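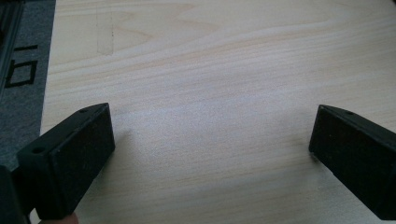
4 min read

Workshop notebook, December
Entry by Rosimeire Bastos, finishing bench

Subject: Nilmont table, top panel, surface preparation before the first coat

The panel came up to the bench at 8:40. It is the wide pale board intended for the top of the Nilmont table, and it carries job number 244 in the register. The delivery sheet gives the supplier as Vesteck but leaves the species line blank. I have asked the office to obtain this in writing, as the finish schedule has one column for pine and another for birch-faced board, and the two call for different sealers. Until the reply is received, the panel is entered in the book as "light board, species to be confirmed."

The grain runs the length of the panel in fine waves, with broad arches in the figure toward one side. There are slightly darker tan streaks along the grain. I do not consider these a defect. The client's sample from the first meeting had similar streaks and was approved without comment. Should the client ask for a more even color, that would be a matter for a toner coat and a revised quotation, and the bench should not attempt to sand the streaks out.

A faint upright rectangular mark is present on the face, a slightly darker strip with thin lines along its outline that resemble pencil. I could find no reference to it on the drawing. Two explanations were discussed with the assembly bench. The first is that it is a layout mark for a fitting that was later moved to the underside. The second is that a label or strip of tape was left on the board in storage and the wood around it changed color. The treatment differs in each case. Pencil should come away with a clean white eraser and a light pass with the grain. A color difference will not, and working on one small area will leave a hollow that shows plainly under satin.

Procedure agreed for the mark:

Test the eraser on the underside first, then on one corner of the mark only.
Wipe with a dry cloth and examine under the side lamp.
If the lines lift and the strip remains, stop and record it. Do not go to a coarser paper.
Any further sanding is to cover the full width of the panel.

The surface has a faintly dusty look and a fine speckle, as though lightly sanded. The delivery sheet does not state whether the supplier sanded the face or to what grit, and I would prefer not to guess. The whole face will therefore be taken through our own sequence, ending at 180, by hand with the cork block. The powered sander is not to be used on this panel until we know whether we are dealing with solid wood or a veneer.

Note on lighting. The strong soft light over the center of the board turns a large patch of it nearly white to the eye, and the grain is hard to read there. Scratches that run across the grain are easily missed under these conditions. Colleagues inspecting the panel should switch off the overhead lamp and use the side lamp held low, first from one long edge and then from the other. This was noted on the Sokol shelves as well, where cross scratches were found only after the sealer had gone on and 3 shelves had to be taken back to bare wood. The time charged to that correction was 55 minutes per shelf, and I would ask that it not be repeated.

Materials. The Fistetti sealer on the shelf is from batch 178. The can has been opened before and the date on the lid is not legible. It may be used for the test piece. A new can should be opened for the panel itself. Tack cloths are low and have been added to the order list.

Dust. The extraction filter was changed before lunch. The bench is to be vacuumed, then left for half an hour before the panel is wiped down. Please do not use compressed air anywhere near it.

Open items:

Species and sanding history, awaiting the office.
Mark on the face, eraser test to be carried out by me tomorrow morning.
Test piece, sealer and one coat of satin, to be cut from offcut stock if a matching piece can be found. If none can be found, the underside of the panel near one end will serve, with the client's consent.
Edge profile. The drawing shows a small round-over and the written order says square. Assembly to confirm before any edge is touched.

Added 4:15. The office has telephoned the supplier and expects an answer in writing this week. Assembly confirms that the written order takes precedence, so the edges stay square, with the sharp corner eased by hand only. The drawing is to be corrected and reissued. Panel covered with clean paper and left flat on the bench. Please do not set tools on it.

R. Bastos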